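Frequently Asked Questions

What is the Troler Dryland Program?

Troler is a small nonprofit that helps farm families and village groups replant worn-out slopes with native shrubs and fruit trees. We work in the Hajdu valley and on the terraces above it. The program covers seedlings, training and two years of follow-up visits.

Who can apply?

Any household, school or cooperative with the right to use its land for at least ten years. You do not need to own it. A signed letter from the landowner is enough. Applicants under 18 need an adult to sign with them.

How much land do I need?

The smallest plot we accept is 2 acres. Neighbors with smaller plots may apply together, as long as the plots touch or share a water source.

Which species do you plant?

Mostly carob, almond, wild pistachio and saltbush. The full list has 92 species and varieties, and the field office can print it for you. We do not supply eucalyptus.

What does it cost?

Seedlings are free. There is a one-time fee of $145 per plot, which goes toward the soil test and the first delivery. Groups pay one fee per application, no matter how many households are in it.

When are seedlings delivered?

Applications close at the end of August. Deliveries start once the first good rain has fallen, so we can't promise a date. The office will call you the day before the truck comes, usually after 4 p.m.

Do I have to water the trees?

Yes, for the first two summers. Each seedling comes with a Veva sleeve, a clay collar that slows evaporation near the roots. With the sleeve in place, most plots need water every 12 days in the hot months. Saltbush can go longer.

What happens if seedlings die?

Report losses at the spring visit and we will replace them once. We do not replace seedlings lost to grazing — please fence the plot before delivery.

Can I sell what I grow?

Yes. The harvest is yours. Many growers sell carob pods and almonds through the Plondus cooperative, but you are free to use any buyer.

How many plots are in the program now?

239, counting the school plots.

Is there somewhere to stay during training?

The training house in Hajdu has bunk rooms, a kitchen and shared bathrooms. Bring your own towel and bedding. Check-in is from 3 p.m.

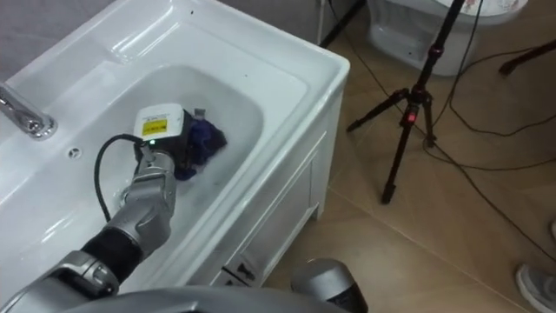
Bathroom sink and vanity.

Can I bring my children to the training?

Children are welcome at the outdoor sessions. Grafting classes use sharp knives and are for ages 14 and up.

How do I leave the program?

Write to the field office. You keep the trees, but unused sleeves must be returned.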